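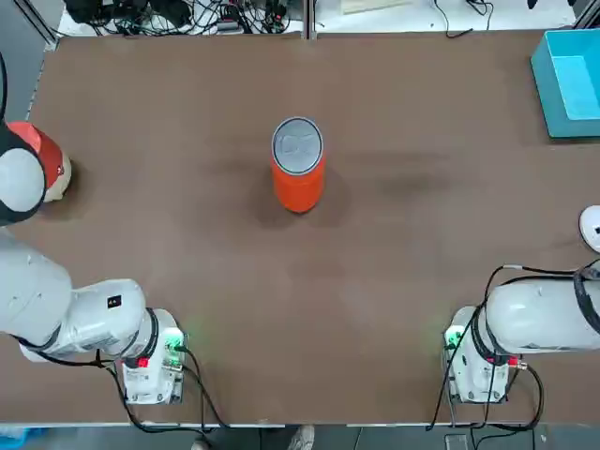
Mow it in June and it just comes back shorter, one landowner along Aryee Creek told me on my first visit, and I wrote that on the inside cover of my notebook. Stiltgrass is an annual, so everything rides on the seed. If a cut plant has time to flower again close to the ground, you've done a lot of sweating for very little. That remark is more or less how the timing question got into this study.

Figure 2. Brown tabletop with the two arms reaching in. 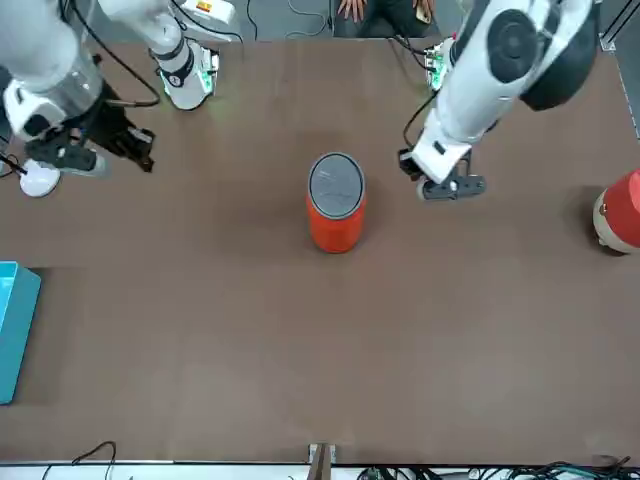

Lorna Haskett
Field Ecologist, Sodmont Weed Survey
8 November 2019

4.2 Late mowing and regrowth

I marked out 237 plots across the two sites, Mirby and Sodmont. At each site a third of the plots got one late cut in August, a third were pulled by hand, and the rest were left alone. I'd hoped for an even split between shade and sun, but Mirby is nearly all shade (old tulip poplars, and a creek that floods whenever it likes), so please read the sun results as mostly a Sodmont story.

The late cut did better than I expected. Most of the mowed plots had no flowering stems when I came back, and the ones that did were nearly all along the trail edge, where the mower deck rides up over the roots and leaves a ragged strip. I should have trimmed those strips by hand. Next year I will! 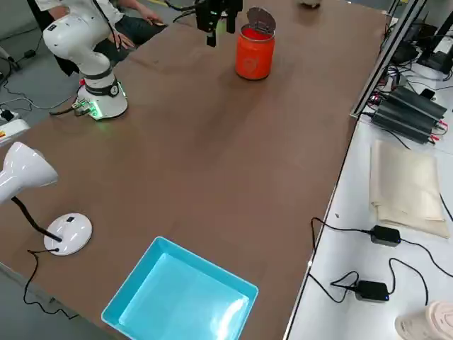

Does late mowing get rid of the seed already in the soil?
It doesn't. The seed can stay alive for several years, so a plot has to be cut every season until the seedlings stop showing up.

I took soil cores to get a feel for this and grew them out in trays. From 158 cores I counted 2,054 seedlings, and they were anything but evenly spread - a handful of cores from the low bench at Mirby gave me a huge share of them, while several from the ridge gave none.
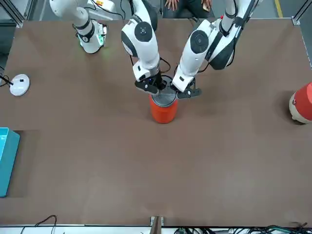

That patchiness matters when you're deciding where to spend your hours. If I had one crew and one week, I'd send them to the wet benches first and let the ridge wait, even though the ridge is what visitors see from the parking lot.

Hand pulling worked well too, but it's slow, and the loosened soil filled up with other seedlings, mostly smartweed and a little garlic mustard. I didn't measure that properly. The cover estimates for those plots were made by eye and I treat them separately in section 4.3.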